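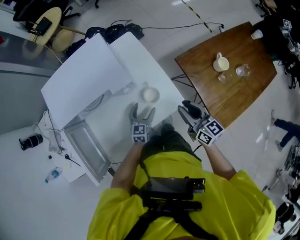 The reply from Fleury was that the kitchen is fine for coffee, but that reheating lunch for a full floor still takes too long. We agree, and the second half of this report deals with that.

Home About Projects Reports Contact
Search this site Enter keywords Go

Shared kitchen corner, Uklow building: progress report to the Skarer fund
December 5, 2022

Work since July

The grant pays for a place where people in the Uklow building can heat food and have a drink without going across the yard to Perkow. When we last reported, in July, there was a sink, a shelf and a kettle. The corner now has a white table for the microwave and a separate wooden table for mugs and glasses. Food bowls stay on the white table.

Keeping the two tables apart was a change from the plan. The plan had one long counter along the wall, and the quote for it came in 600 dollars over the line in the budget. Two tables cost less and can be moved when the floor is washed. The floor tiles were already in place and no grant money went into them.

The microwave door needs room to swing. On the first layout the open door blocked the spot where people set down a hot bowl, so they were reaching across it. We turned the oven and moved the bowls nearer to it. Please keep this in mind if the fund supports a similar corner at Perkow – the catalog gives the size of the oven with the door shut.

Use

The sign-up sheet shows 148 lunches heated in November. Most were between noon and 12:30, and the line was longest then. People heating soup take the longest. We asked each office to pick a time slot, and Fleury moved to the later one. It has helped a little. A second microwave would help more, but the outlet on that wall is shared with the refrigerator and an electrician has to look at it first.

Cups and glasses

We bought 12 drinking glasses and asked people to bring their own mugs. Three glasses have been broken and will be replaced out of the supplies line. Paper cups are kept for visitors. Staff use them too, mostly late in the day when the dishes have not been done, and we went through 47 in one week in November.

Still to do

The wall behind the white table needs a wipe-clean panel. The drying rack is on order. We have not settled who washes up on the days the cleaners don't come, and the offices have been asked for suggestions by the end of the month.

We are not asking for more money at this stage. If the electrician's quote is higher than the repairs line allows, we will write separately.

Comments (3)

Could the glasses go on a tray? They slide when someone bumps the table.

The later slot works for us. Please leave it as it is.

Is the microwave for the ground floor as well? The sign on the door says second floor only.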